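Chapter 8
Storing Things: Shelves, Stacks and Small Spaces

Before you start – read the Nernia case on the next page, at least the first half. We come back to it alot.

Storage is where small shops lose money. Not theft, not bad pricing. Stuff put down somewhere and never found again. When Shahnaz Mridha took over the stockroom at Brandão she had 1,215 items on the books and no fixed spot for any of them. Took her until August to sort out.

Key terms in this chapter: footprint, tier, dead stock, reach zone. Learn footprint first. It means the floor or table area a thing takes up, whatever its height. Two tiers, same footprint, twice the surface – simple, and often ignored. 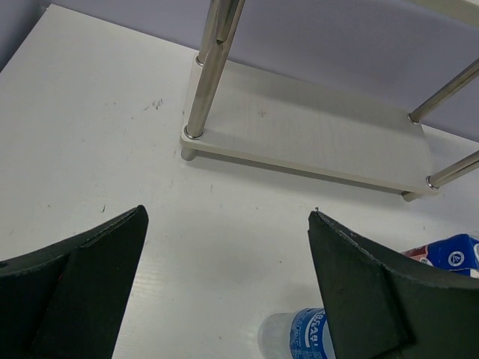

8.1 Footprint and Height

Start with what you have. Measure the surface, then the tallest item, then the gap you need to get a hand in. Write it down. Students skip the hand gap and end up with shelves nobody can use.

Heavy goods low, light goods high. Daily goods between hip and shoulder, thats the reach zone. Bottles upright if the shelf allows it, cartons with the label out.

Rafail Lambrakis used a stricter rule at Pedusura: anything untouched for 52 weeks is dead stock and leaves the shelf. We look at his numbers in section 8.2.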